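Talks > Housewares > Storage at the Table > Speaker notes

We use cookies to remember your settings. Accept | Manage preferences

Utensil storage at the point of use
Speaker notes, Ásdís Hedegaard, Vorgate. December 2021 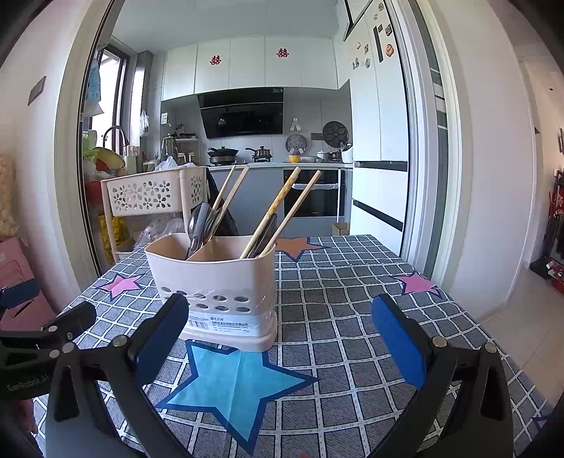 Slide 1. Two-compartment caddy on a table, spoons and chopsticks upright.

Opening. Leave the slide up while people sit down. Talk length is 40 minutes including questions. The subject is where eating utensils live between meals, and what the holder has to do. Drawers were covered in the July talk and I will skip them.

Slide 1, points to make.
– Two compartments, mixed contents. Spoons and a pair of chopsticks share the left side. The longer plain chopsticks are on the right with a patterned stick and some dark-handled pieces.
– Round holes in rows along the lower sides. Note the position. Holes near the base let air in where the tips stand, and the tips are the last part to dry.
– Spoons are bowl up, leaning outward. Handles down is the usual habit with spoons, and it means people take hold of the end that goes in the mouth. Come back to this on slide 4.
– Plastic film still partly on, barcode sticker on the front. Film over a vent hole closes it. Our advice is to take off all film before first use and wash the caddy.

Slide 2. Height and tipping.
A long chopstick puts its weight well above the rim. In an upright holder it leans until it meets the rim, so the load always sits toward one side. We tested 19 holders on a level surface with the long items all in one compartment. Seven went over with a light push at the rim. The common factor was a narrow base. Wall height made less difference than I expected.
Pause for the chart. Read the axis labels aloud; the type is small.

Slide 3. Drainage.
Define terms first: a vent is in the side wall, a drain is in the floor. Side vents alone leave a film of water on the floor of the holder. Floor drains alone move that water onto whatever is underneath. On a counter this means a tray. On a table with a cloth it means drying the utensils before they go in. Brurnidex uses a raised inner floor with a removable tray, and the Florel design has sloped floors draining to one corner. Show both cutaways.
Do not get drawn into a discussion of coatings. Kong has the data and is speaking after the break.

Slide 4. Which end up.
Survey, 155 households. Nearly 40 percent stored spoons bowl up and forks tines up in the same holder. Chopsticks were almost always tips up if the holder had no vents. State plainly that the survey did not ask why.
Recommendation: eating ends up for drying, provided people pick up by the middle. If small children help themselves, handles up and a better drain.

Slide 5. Cleaning.
Corners with a tight inside radius hold residue. A bottle brush reaches the floor of most holders, and a cotton swab will clear a round hole. Wash the divider separately if it lifts out. Wooden chopsticks should be fully dry before they are stood close together.

If time is short, drop slide 5 and go to questions. Handouts are on the table by the door. The test method is on the back page – the push height is given in inches there and in centimeters on the chart.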